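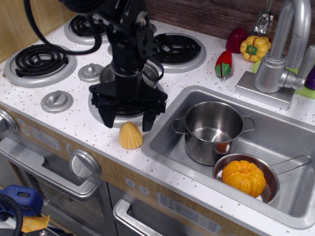 Learning to cook for one again

2021-08-02

So my youngest moved out in July (Stimurville, a whole 391 miles away, not that I'm measuring) and I have spent the weeks since making enough chili for a football team. You get used to a certain size of pot! I'd stand there with a two-pound pack of ground beef in my hand and it simply would not occur to me to use half of it.

The freezer filled up first. Then I started dropping tubs off with Natalie Dawber next door, who was very sweet for the first three and then asked if I was feeling okay. Fair enough.

What finally helped was shopping differently. I quit doing the giant Saturday-style haul and now I walk down to Temel, the little grocery on the corner, with a tote bag that holds maybe two dinners. They'll sell you a single carrot. One chicken thigh! I felt silly asking the first time and the guy didn't even blink.

Things I've been eating a lot:

Eggs over leftover rice with chili crisp and whatever green thing is wilting.

A baked potato with cottage cheese and a frankly rude amount of black pepper.

Half a can of chickpeas fried in olive oil until they pop, with lemon. The other half goes in a jar for tomorrow's salad, and I do eat it, most of the time.

Soup is still a problem. I don't know how to make a small soup. My mother's barley recipe starts with "one large hen" and I've tried dividing everything by four, but then you're left wondering what a quarter of a bay leaf looks like. I put in the whole leaf. It tasted like a bay leaf.

I'm also trying to sit at the table with a real plate, because I caught myself eating dinner over the sink with my shoes on. The radio goes on, I light the stubby candle left over from Christmas, and it's nice, kind of like being on vacation in my own kitchen.

If you have a soup that truly feeds one person (two at the outside), please leave it in the comments. Barley preferred, I bought a five-pound bag.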